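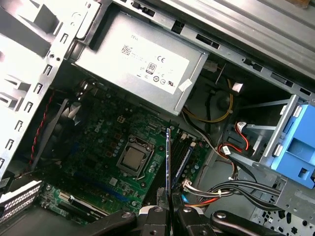 Wednesday, Flores cell, Celtville workshop. Started 7:40, coffee machine descaling itself, so take the first few lines as written by a lesser person.

Carried over from last time: fingers not closing parallel, wrist camera offset suspect, memory pulls failing on the second slot. Jarrah's note on the whiteboard says "gripper drifts left". Gripper doesn't drift left. Gripper goes exactly where we tell it, and we have been telling it wrong.

1. Fingers

Took both fingers off. The left one had a loose screw and the thread locker on it had gone to powder. Cleaned both threads, new blue locker, torqued up, left for the morning. Pads are glazed at the tips from rubbing on board edges. Gave them a light scuff with the grey pad and wiped down with iso. They'll want replacing soon but there are no spares in the drawer labelled SPARE PADS. There is a bag of zip ties and half a muesli bar.

Checked parallelism with the feeler gauges at full open and nearly closed. Good at full open, and pinched at the tips nearly closed. Shimmed the right finger with brass, checked again, good at both. Shim is written on the card taped inside the cabinet door. Please write on the card and not on the cabinet door.

2. Linkage

Pivot bolt on the outer link had a touch of play. Nipped it up until the play went, then backed off until the link moved freely. The Utura manual gives a torque figure for this bolt and then, two pages later, a different one. I used neither. Marked the bolt head with a paint pen so we can see if it walks.

Wiped old grease off the link. Whoever used the white lithium stuff in there, it collects dust from the cases like a lint roller. Dry lube only from now on, it's the small can on the top shelf.

3. Camera offset

Redid hand-eye calibration with the checkerboard. 20 poses, threw out 4 where the board caught the glare off the overhead tube, 16 left to solve on. Residual came down to something I'm no longer ashamed of. Saved as the new default and archived the old file with "do not use" in the name, so I expect to find it in use by Friday.

The old offset was wrong mostly in yaw. It accounts for what Jarrah was seeing: fine when the wrist came in square to the slots, then a finger riding up onto the neighbouring module when it came in turned. Told him the whiteboard owed me an apology. He has amended it to "gripper drifted left".

4. Test case

Back to the Dell tower for trials. It's a miserable thing to work in and that's why we use it. The power supply takes up the middle of the far side, the drive cage is to the right, and the loom from the cage runs across towards the board at just the height where the knuckle wants to be. It's got a cable tie on it, which helps. The red and black SATA lead near the blue caddy has its own ideas and I've asked the planner to treat that entire corner as solid.

Case clamped to the plate, tilt as per the usual fixture, lid and side off. CPU cooler out, fan at the board edge left in. Power lead removed from the back of the supply and hung on the hook where I can see it. Do this every time, including when you're only having a look.

First approach at jog speed with my hand on the stop. Fingers open, straddling the upright card near the memory, camera looking down over the top of them. There's not much room: socket and load lever to one side, memory right there, connector just past it. With the new offset the fingers came down either side of the card without touching it. Sat there and admired that for longer than the job code allows.

Then crept down until I was happy with the depth and closed at low force. Pads met the card flat. Opened, backed out, repeated from a turned wrist. Flat again. 

5. Proper run

16 grasp-and-release cycles, slow profile, no pulling, randomised wrist yaw within the limits in the config. All cycles completed. On one of them the force trace had a small bump just before contact. Played the wrist video back and I think the finger brushed the wiring bundle on the way in. No harm done that I can find, but I've raised the approach height a smidge and added the bundle to the keep-out list as a fatter box than it deserves.

Didn't run extraction. The latch tool is still at Grillinness having its tip reground, and the last time we tried pulling without it the module stayed put and the motherboard made a noise.

6. Odds and ends

- Wrist camera cable is rubbing where it passes the second clip. Wrapped it in spiral. Look at it again at the next service.
- Vacuumed the fixture plate. Recovered two case screws, a jumper and the 2.5 hex key Nayeli has been accusing me of stealing since January.
- The stop button on the pendant feels mushy. It works, tested it several times, but I don't like mushy on that particular button. Ordered one.
- The log clock was an hour out. Fixed. Anything from before today with a timestamp that looks like somebody was here at 5 am: no.
- Glare off the overhead tube also washes out the label on the power supply at some wrist angles. Doesn't matter for grasping, will matter if we ever read labels. Tape a bit of diffuser up there and see.

Next

Nayeli Yupanqui is on the cell tomorrow. Start with the paint mark on the pivot bolt: if it has moved, stop and tell me. Then repeat the grasp run at normal speed, same yaw limits, and keep the traces even if they're dull. Jarrah Katene to chase Grillinness about the latch tool and order pads, plural, enough that the drawer can live up to its label.

If the second slot still gives trouble once we have the tool back, I'd look at the module seating before touching the calibration again. That slot was stiff by hand too.

Powered down 4:15. Arm parked, air off, case left in the clamps with the dust sheet over. Coffee machine still says DESCALING.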